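Trondham Obituary Desk: progress report to the Trastus Fund

Last updated 12/4/24
16 shares · 2 comments

The grant agreement asks us to start with "headline achievements," so: the free obituary service is open, people are using it, and the Trondham paper has stopped returning our copy with the dates circled in red.

For anyone at Trastus who has joined since the award, the desk helps families in Trondham and Haworth write and place a death notice when they can't pay the newspaper's full rate or can't face the blank page. The second group is much larger than we told you it would be. Our application said money was the main obstacle. Money is an obstacle, but plenty of people who could afford the notice came in anyway with a shoebox and a list of grandchildren, and wanted somebody to sit with them while they worked out whether Uncle Ray's second marriage counted. (It went in. His second wife was in the room.)

Since opening in May we have finished 96 obituaries. The target for the full grant period was 200, so we are a little short of halfway. I would call that on track if summer hadn't been so slow. It's an odd business in which to complain about a slow summer, and I'll move on.

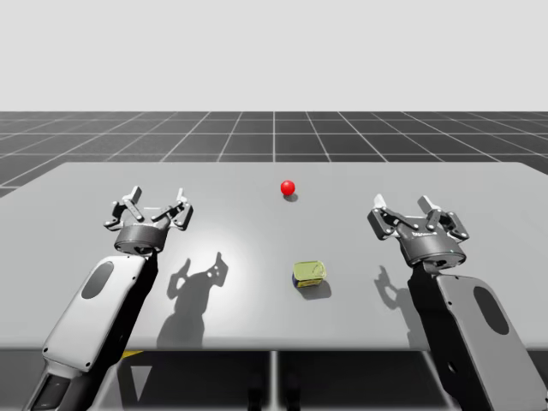 How long does a typical obituary take from first call to publication?

Two working days when the family has the names and dates ready, and closer to a week when relatives have to be consulted in other time zones. The funeral home's schedule usually sets the deadline, and we work back from the service.

Staffing

Yolanda Kasprzak runs the desk and does most of the interviews. She came to us from the classifieds side of a newspaper, where she sold used boats by the line, and she remains the fastest person I have ever seen cut a paragraph without losing a cousin. Her hours were budgeted at half time. They have not been half time. A request to move money from the travel line is attached as a separate form, and you will notice that the travel line is nearly untouched, there being little call to travel between Trondham and Haworth when a bus does it.

I handle the phone, the invoices and these reports. We had hoped to hire a part-time writer by fall. The first person we offered it to accepted, sat in on an interview with a widower, and very politely took a job at the county assessor's office. We've reposted the position with a more candid description.

Placement costs

The Trondham paper agreed to a reduced rate for notices under our word limit. It took most of the spring to get this in writing, and the person who signed it has left, but the rate has held. The Haworth weekly prints short notices free and charges for a photograph, so we hear a lot of discussion about whether a photograph is really needed. It almost always is. Families tend to pick one from forty years back, and we have stopped trying to talk them out of it.

Corrections are the cost we failed to plan for. A correction in the daily is billed as a new notice, even when the error is one letter in "Stanislaus." We now read every draft back over the phone with every name spelled aloud, which is tedious and has cut our correction bill to nearly nothing. I recommend it to any grantee who handles names.

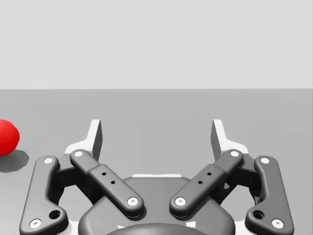 The word limit has been the other sore point. Families want the bowling league in, and the lodge, and the dog. The limit doesn't leave room for all three, and the dog generally wins. What we do now is write a full-length version for the family to keep and a shorter one for print. It means writing everything twice, and Yolanda says the long ones are the only part of the job she would do unpaid. Please don't read that as an offer on her behalf.

The online archive

Under the grant we also promised a searchable archive of the long versions, hosted on Pandilance. This piece is behind. The setup was simple enough until we found that the form required a date of birth and would not accept "spring, in a hard year," which is what one family had and all they were ever going to have. The vendor's support people were kind and suggested January 1. We declined on behalf of the deceased. A field for approximate dates has been added at last and we are entering the backlog by hand.

Gion Plattner, who chairs our advisory group and spent his career as a court reporter, has been reading the entries before they go up. He has views on commas. The archive will be slower for it and also better, and I've asked him to limit himself to one pass.

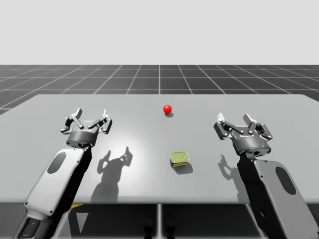

Can a family ask for an obituary to be kept out of the archive?

Any next of kin can opt out when the draft is approved, or write to us later and have the entry taken down. The printed notice isn't affected, and the family keeps the full-length version either way.

Workshops

We said we would hold evening sessions on writing your own obituary. I argued against this when we were drafting the application, on the grounds that nobody would come out on a weeknight to do it, and I'd like the record to show that I was wrong by a full room. The first session at the Haworth library drew 16 people. One man brought a finished draft running to nine pages and read from it until the lights were turned down. Several people have since asked us to keep their drafts on file, so we now have a locked drawer of obituaries for people in good health, some of whom stop by to make revisions. 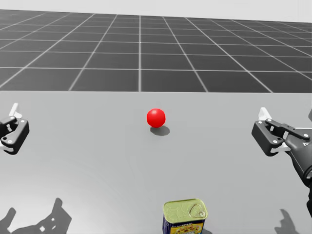 We plan to repeat the session in Trondham once the church hall has its heating back, and to split it over two evenings. The first would cover facts: full legal names, dates, places lived, service records, who survives whom. The second would be for everything else. People kept trying to do the second part first and then finding they didn't know their mother's middle name.

What we need from Trastus

Approval of the budget change for Yolanda's hours, mostly. We'd also be grateful for a ruling on whether the long versions may count toward the 200. We have been counting each person once, which seemed right, though it does our numbers no favors.

The spending table and the paper's rate letter went to your office by mail. The receipts folder is thinner than it should be for October because I left part of it on the Haworth bus, and the bus company is looking.

2 comments · 16 shares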